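Aug 16, 2019 - Krešimir Kovačević and Damir Obradović
3 min read

4.2 Grasping of knitted items

In the second experiment the arm had to pick one sock from the table and carry it to the Taltetti bin. We ran 186 trials with the Clivia policy, using only the wrist camera and the finger position as input. The colour of the sock was not given to the policy.

Most failures came from the approach. When the fingers closed too high above the table, they slid over the knit and took only a few fibres.

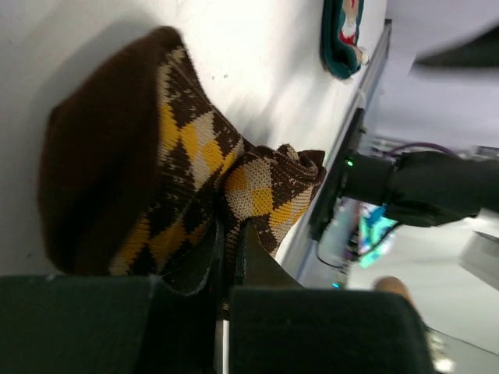
Figure 3. Grasp near the middle of a patterned sock, wrist view.

A grasp near the middle makes the fabric fold between the fingers, and the cuff can then hide part of the view. For this reason we did not use the outline of the item to judge the grasp - we used the finger gap only. The limit for the gap was set once, before the trials, and we kept the same value for thick and thin socks. A softer limit may help with thin ones, but we did not test this.

16 comments - 3 shares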